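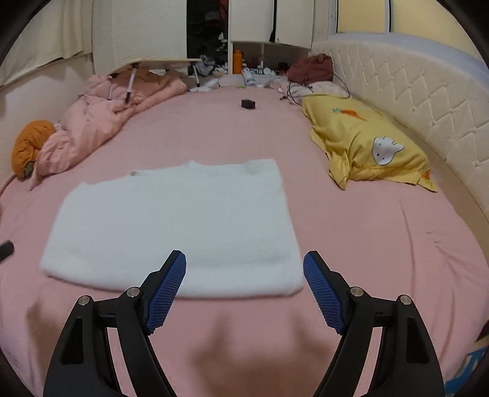
*A fluffy white sweater, folded on the bed.*

## Hosting the Brosthorpe singers in May

Wednesday, February 7, 2018

Well, friends, the letter came from Brosthorpe and they are coming! The whole choir will be with us in May, for three nights, and they'll sing with us at Zakwood Hall on the Saturday evening. I know it feels early to be talking about spring when half of us are still scraping the windshield every morning, but last time we left the beds until April and I had a baritone sleeping in my sewing room with his feet under the ironing board, so this year I'm asking in February.

We need places for everyone to sleep. If you have a spare room, wonderful. If you have a pull-out couch and a door that closes, that's wonderful too, and most of our guests two years ago said they slept just fine on one. Couples would like to stay together where we can manage it, and there's one family with a little girl who would do best in a house without stairs.

For those of you who haven't hosted before, it really is not much work. You give your guest a bed and breakfast, and a ride to the hall in the morning if you're going that way. Lunch and supper are taken care of (Delia Sosa has the kitchen again, and she would like her big blue roasting pan back, whoever has it). The bus takes nearly five hours to get here from Brosthorpe, and they'll be tired and quiet the first night. Don't take it personally. By the second night you won't be able to get them to bed.

A few things I've learned over the years. Put an extra blanket at the foot of the bed, even in May, and tell them where the light switch in the hallway is. Show them how your shower works, really show them, with your hand on the knob - ours goes the wrong way around and I've heard some terrible yelps. Write the Wi-Fi password down on a card. And leave a towel right there in the room. Guests hate to ask for one, and I once found out on the last day that a very polite alto had been drying herself with a pillowcase. 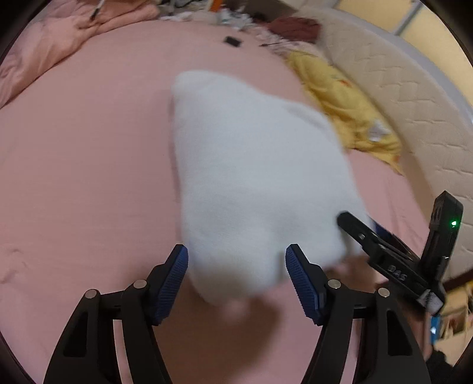
Veronika Győri wrote in to say that she was on the other side of it when our choir went to Brosthorpe, and what she remembers best is that her hosts left her alone for an hour when she got there. They gave her tea, pointed to her room and went out to the garden. She says she could have hugged them, and she'd like all of us to try it, even the talkers. I know which talker she means, and I'll do my best.

Now, the music. We're doing the Tierney songs together, all of them this time, plus a piece each choir sings alone. Rehearsals stay on their usual evening, but please come at 6 instead of half past, starting the first week of March. The second altos need the extra half hour and they know it. If you've lost your green folder, there are spares in the cabinet by the piano.

About money: the bus and the hall together come to $3,000, and the fall bake sale covered a good piece of that. There will be a jar at the door at the concert, and if you'd like to put something in before then, Delia will take it at rehearsal and give you a receipt.

Somebody asked whether the Vandavholm choir is coming as well. Not this year, I'm sorry to say. They have a festival of their own that same weekend, but they send their love and a box of licorice, which is in the kitchen at the hall and needs eating.

The sign-up sheet for beds is on the corkboard next to the coat rack. Please put down how many people you can take, whether you have a cat or a dog, and a phone number I can read.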